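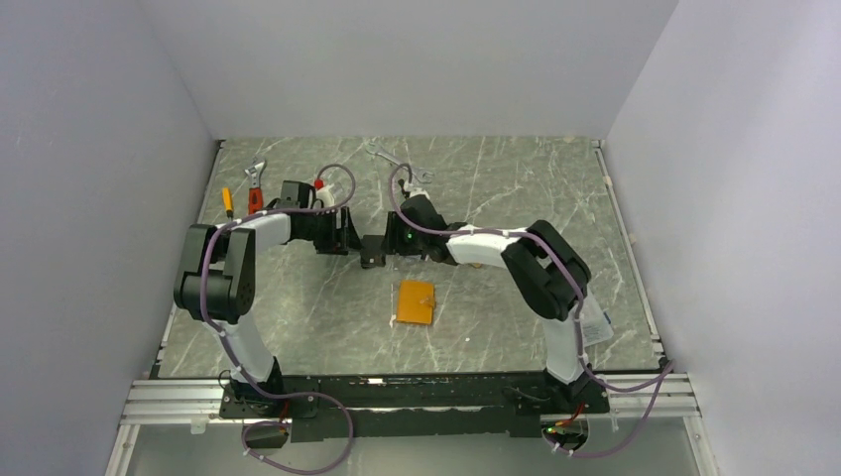

By Amber Cropper | 21/10/2019 | Visits

The Drummond building opened its ground floor to visitors on Monday, and I went along with a colleague, Mpho Shabalala, who wanted to see the packing benches. We got there at 8 and were given paper badges and a map that left out the stairs.

The tour starts in the stock room. Durnimard, the firm that runs the place, sends out small parts and hand tools to repair shops, and the shelves go up to the ceiling. Our guide said there are 722 bins. Each one has a card on the front with the part name and the date it was last checked. The cards are filled in by hand, in pencil.

From there you go through a set of double doors to the benches. The one I spent the most time at has a gray tabletop, marbled with thin white veins, and plain walls on both sides and at the back. Tools and small objects were set out on it, with a little black box in the middle, lighter in one spot low on the front. I liked the tabletop. Mpho thought the pattern would make it hard to find a dropped screw, and we talked about that for longer than we needed to.

The boxes come in flat from Dadico and are folded in the next room. A good folder gets through 300 in a morning. I was allowed to try it and made four, one of them inside out. The trick is to press the bottom flap down before you touch the sides. The foam inserts are cut on the same table, and the scraps go into sacks for a pet bedding company.

Lunch was in the canteen on the second floor. Soup and a roll cost less than the coffee. The window seats look over the loading yard, where a Foltumska truck was being filled the whole time we ate.

In the afternoon there was a short talk on labels, which ran over. There were 29 of us in a room set up for fewer, so a few people stood. The part on ink that rubs off in cold weather was useful and I took notes.

Parking is free behind the building, but the entrance is easy to miss coming from the north. The next open day is in May, and you have to sign up ahead at the front desk or by phone.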